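# Visit to the Zostbridge student robotics project, 12 January 2022

Zostbridge runs a two-semester project course in which a mixed group of second- and third-year students builds and trains a sorting cell. I spent an afternoon with them at the invitation of Karim Daher, the course instructor. 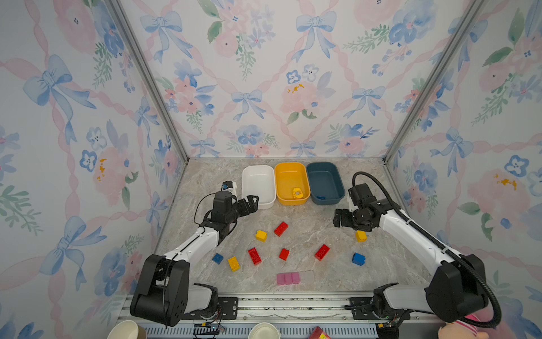
*The two-arm cell during the block-sorting task, with bins at the back.*

## Setup

Both arms are mounted on a common metal rail along the near edge of the table. Each has a gripper and a small camera at the wrist. A further fixed camera covers the whole work area. The power supply and the control PC sit under the table and were loud enough that we moved the discussion to the corridor.

The task is color sorting. Blocks are spread over the middle of the table and have to end up in one of the bins along the back wall. Assignment of color to bin is set in a config file at the start of each session. Floral wallpaper covers the walls on three sides. The students swap the wall covering between sessions and log it as a variable, along with the lighting and the table surface.

## Data and training

Students drive the arms by hand controllers and record each attempt. The log stood at 2,876 attempts on the day of my visit, of which 2,118 had passed review. The rest were rejected, mostly for dropped blocks, a stalled arm or bad timestamps. Review is done by a student other than the operator, from the video only. Daher was firm on this point and had the rule printed on the lab door.

Time sync was the main technical problem of the first semester. The wrist cameras and the joint data ran on separate clocks, and the offset drifted over a long session. The group now records a sync pulse at the start and end of every run. A student from the Hijazi subgroup (the groups are named after their benches) showed me the plots before and after the fix. Drift is still visible on runs over 41 minutes, so sessions are stopped before that.

## Two arms, one table

The hardest part is the space between the arms. Either gripper can reach the center, and the first controller let them collide. The current version reserves a zone for whichever arm moves first. It is safe but slow, with one arm often waiting while the other finishes. A second subgroup, Jesance, is working on a shared planner and expects to test it in April.

I asked about gripper wear. Fingertip pads are changed every 2 weeks. They are cut in-house from sheet stock supplied by Prodwood, and the cutting template is kept in the course repository.

## Practical notes

- Visits are by appointment through the course office.
- Closed shoes are required in the lab.
- The controllers may be tried by visitors after the safety briefing. My own attempts were not added to the log.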